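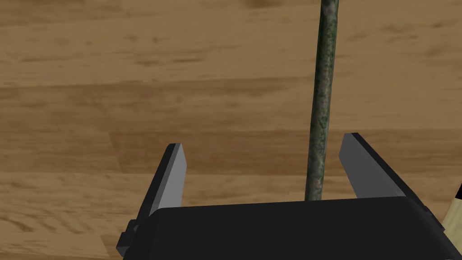
Bostari Tournament Playmat and Deck Case Set

Reviewed by Craig Matheson
May 1, 2022

I play in a weekly card league and travel to a regional event when I can get the time off. My old playmat had started curling at the corners, so I bought the Bostari set, which comes with a mat, a two-deck case and a score dial. I have now used it for a full league season and one long regional at Tillar, and this is what I think of it.

The mat

The mat is 60 cm wide, which is enough for a standard layout with the discard pile on the right. If you play a deck that puts a lot of tokens down you will feel a little cramped. It has a stitched edge and a rubber back. The edge has held up everywhere except one spot near the lower left corner, where a thread came loose in the second month. I trimmed it and it has not gotten worse.

Cards slide well on it. Picking up a single unsleeved card is harder than on my old mat, which had a rougher surface, but I sleeve everything so this only came up during a draft. The back grips a bare table fine. On a tablecloth it moves with the cloth, same as any mat.

It arrived rolled tight and took two days under some books to lie flat. There was a rubber smell for the first week.

The deck case

The case is the part I like most. Each side takes a 60-card deck in double sleeves plus a sideboard, with a bit of space left over. The lid is magnetic and stays shut in a backpack. I dropped it on a parking lot at Tillar and it did not open. One corner has a scuff now.

The divider is the weak point. It is a thin plastic sheet that sits in a groove, and it lifts out with the cards if you grab a deck in a hurry. During round three I pulled out both decks together and had to sort them with the clock running. My opponent was patient about it. I have since put a strip of tape along the bottom of the divider.

If you use oversized outer sleeves, check the fit first. My Turnis sleeves go in with no trouble. Hoàng, who I test with, uses a thicker brand and could not get the lid to close all the way.

The score dial

I stopped using this after the second league night. The numbers are small and the wheel turns too easily, so a bump with your sleeve changes your total. At the regional we wrote totals on paper anyway, and I would suggest doing that for any match that matters. The dial is fine for casual games at home.

Price and where to get it

I paid $37 at the shop that runs our league. The mat and the case are also sold separately, and if you already own a mat you like, I would just get the case. The dial only comes with the full set.

Who should buy it

Someone who is getting into organized play and owns nothing yet will do well with this. The mat is decent, the case is very good, and you can ignore the dial. Players who bring three or more decks to an event will want something bigger.

I plan to keep using the mat and the case through the summer league. If the stitching goes any further I will update this review.

Mat: 3.5 out of 5
Deck case: 4.5 out of 5
Score dial: 2 out of 5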